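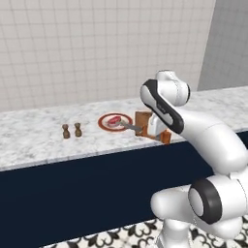 White tile, a marble counter and a robot arm at work height.

So there's a new Girkevow record coming, and I have been grinning about it since I got the email this morning. If you've been reading me for a while you know I fell hard for this band back when they were still playing the upstairs room at Wiklow to whoever wandered up from the bar. Four people, one borrowed organ, and a singer who kept apologizing for the volume and then turning it up. I bought the T-shirt. I still have the T-shirt.

The album is called Teden and it's out in March. It has 13 songs on it, which is a lot for a band whose last one was over in the time it takes me to do the dishes. Singer Ludivine Moulin wrote most of the words, and Ivar Kristiansen is back on drums after sitting out the last tour with a bad wrist. (He's fine now! I asked.) Boonmee Chareonsuk plays the organ and pretty much anything else with keys, and Hjørdis Ljungberg is on bass and sings lead on two songs, a first for her. I've been saying for years that she should get a turn at the front, mostly to people who did not ask.

I talked to Moulin on the phone for a bit before lunch. She was in a good mood and eating something crunchy the whole time. She told me they started with close to forty songs and argued their way down, and that the arguing took longer than the recording. "We had a list on the wall and everybody got a pen," she said. "That was a mistake. Hjørdis crossed out one of mine and I crossed out one of hers, and then we had to put both back."

They did end up putting both back, by the way. They're tracks five and six, right next to each other, and I kind of love that.

The recording was done at Jacobs, the little studio out past the train yard, over six weeks last fall. They played nearly all of it live in one room, with the singing done at the same time, so when the organ leaks into the vocal mike it just stays there. I've heard four of the songs so far. The opener is slow and a bit grumpy and takes its time getting going, and I'd guess some folks will skip it (don't). The second one is the single, and it's the most fun they've had on tape, all handclaps and a bass line that goes up when you expect it to go down. The third I need to hear a few more times. The fourth is one of Ljungberg's, and I played it in the car twice and then sat in the driveway and played it again. 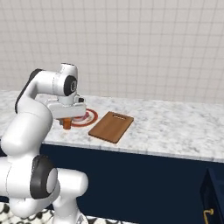 The arm bends over the marble from the left.

Now, the show. Girkevow will play the whole thing start to finish at Wiklow the week it comes out, downstairs this time, in the big room. It holds around 400, so you'll want to be quick. Doors are at 7 p.m. and they plan to be on by 8, with no opener. Moulin says they'll do the new album in order, take a short break, and come back for a set of old ones. I pushed her on which old ones and got nowhere. I did mention the waltz from the first EP, and there was a pause, and then she changed the subject, so read into that what you like.

Tickets go up on the Wiklow site next week, and a small batch is being held back for the box office window, cash or card, limit four per person. I like that they do this. Last time I got mine at the window after the website froze on me, and I ended up talking to a couple in line who had driven in from two towns over and knew every B-side. We still swap mixes.

There will be vinyl too, though it's running late. The first copies should be at the show and the rest will ship in the spring. The LP has the same running order, split over two discs so the quiet stuff has room. If you're the kind of person who cares about a gatefold sleeve, yes, it has one, with all the lyrics printed inside in what Moulin called "very small writing, sorry."

A few of you have already written in since I put up a quick note about it earlier, and it seems the slow opener is going to split the room.

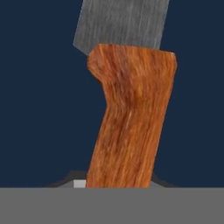 Ivar Sjögren wrote that he'd be happy to hear the new album front to back but hopes they don't treat the old songs as dessert, because the last time he saw them the second half was a rush and the waltz got dropped for the curfew. He'd swap two of the new ones for it without blinking. He also wants to know if Kristiansen is using brushes on the quiet numbers again, since that was his favorite thing about the first EP.

Good question, Ivar! On the opener it sure sounds like brushes to me, and I'll ask about the rest. As for the curfew, the big room goes till 11, so they should have plenty of time. I'll post the ticket link as soon as it's live.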